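Against the Clever Toy Box

My sister-in-law pays Rosmont 47 pounds for a set of wooden blocks. They come with a booklet, and the booklet has stages in it. Stage 5 is called "composing", and as far as I can tell it means putting one block on top of another.

I have nothing against blocks. I had a bag of them, plain cubes in a few colours, and I remember mostly throwing them. What I doubt is the claim that a child needs a method for them. Smaranda Avram, who writes the Rosmont booklets, says colour pairs "invite early sorting". Perhaps they do. They also invite a small boy to put both red ones down the back of the radiator.
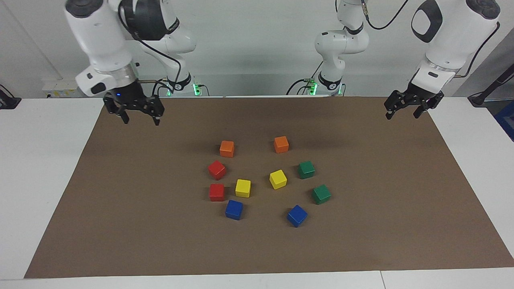 Ten cubes in five colours is plenty, and I would happily go lower. Give a child two of each and a big sheet of brown paper to keep them on, and then leave the room — or at least stop talking. The Sedport catalogue offers a set of 444 pieces. Who is picking those up? I notice the booklet has no stage for that.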